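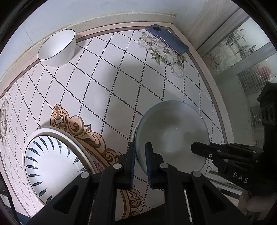

According to Flosten, who answered first when the matter was raised on the old board, a tiled worktop is perfectly serviceable for draining and stacking crockery provided the grout is sound, and most of the chips people complain of come from the plates being leaned badly. I should be grateful for further opinions before we settle the arrangements for our own kitchen.

Drying and standing bowls on a patterned tile worktop
Posted by Ashby_Kitchens in Home > Kitchen > Worktops and Crockery
19 replies followed, 2 shown as most useful

Our household has recently taken over a kitchen in which the worktop is tiled throughout, white with a small diagonal lattice of black dots and a number of floral and scrollwork motifs. There is a raised back edge where the counter meets the wall. We do not intend to replace it, as the tiles are in fair order and the cost would be considerable.

The difficulty concerns the crockery. We have ceramic bowls, several shallow dishes with a blue pattern at the rim, and a few clear glass bowls. There is no draining rack, and the space beside the sink is limited. At present dishes are stood on edge and leaned against one another, while the bowls are left wherever there is room. I would welcome guidance on the following matters.

Firstly, whether glass bowls may safely be dried on their sides, or whether they should always be turned upside down. Secondly, whether a dish leaned on its edge is likely to mark the glaze of the tile, or the tile to mark the dish. Thirdly, what should be used to clean the grout lines, which are darker near the sink than elsewhere. A cloth laid over the whole surface has been suggested, but this would hide the pattern and would, I expect, remain damp.

Flosten
Member, Kitchen section
50 people found this helpful

I will take the points in the order given.

Glass bowls should be turned upside down on a folded tea towel, with one side of the rim raised slightly on the fold so that air can pass underneath. A bowl placed flat on glazed tile forms a seal, and the moisture inside has nowhere to go. Drying a bowl on its side is acceptable only while it is being held. A round bowl left in that position on a hard surface will roll, and a tiled counter is seldom level from one tile to the next.

As to dishes on edge, the glazed face of a plate will do no harm. The foot ring is another matter. On many plates the foot is left unglazed, and it is rough enough to leave grey lines on a white tile if it is dragged. These lines can generally be removed with bicarbonate of soda and a damp cloth. I would advise lifting plates and never sliding them. Where two dishes are leaned together, the larger should stand at the back, and the lower edge should rest in a grout line, which gives a little grip.

Bowls that are already dry are best kept upright against the raised back edge, where they are least likely to be caught by a sleeve. The front of the counter should be kept for work in progress.

For the grout, use warm water, a small amount of washing-up liquid and an old toothbrush. Bleach will lighten it for a time but should not be used often. Once the grout is clean and has been left to dry overnight, a sealer may be applied. I last did ours in January and it has held well.

Flultora
New member
2 people found this helpful

just get a rack. Ours is from a charity shop and fits next to the sink. Tiles are cold and hard and sooner or later you will drop something on them.

Funora
Member, Home section
Edited once

I agree in the main with the first reply, with one reservation. Printed decoration on tiles is not always under the glaze. On some older tiles the flowers are transfers applied on top, and they will fade or lift if scrubbed. The original post does not say which kind is fitted. A simple test is to run a fingernail lightly over the edge of a motif. If an edge can be felt, bicarbonate of soda should be kept off that tile and a soft cloth used with plain water.

The same caution applies to blue patterns on plates, particularly where the brushwork stands slightly proud of the surface. A sheet of kitchen paper between dishes is sufficient if they are to be stacked for any length of time.

With regard to a rack, a narrow wooden one would take most of what has been listed – though glass bowls rarely sit well between the pegs and would still need a towel. The feet of the rack should be wiped dry each evening, as water collects there and darkens the grout.

Filed under: tiled worktops, glass bowls, grout, washing up
Shares: 19 | Views: 220

Related on this board
Removing grey marks from white plates
How often should kitchen grout be sealed?
Wooden or wire: choosing a draining rack
Cloudy glass after washing by hand
Storing shallow dishes in a small cupboard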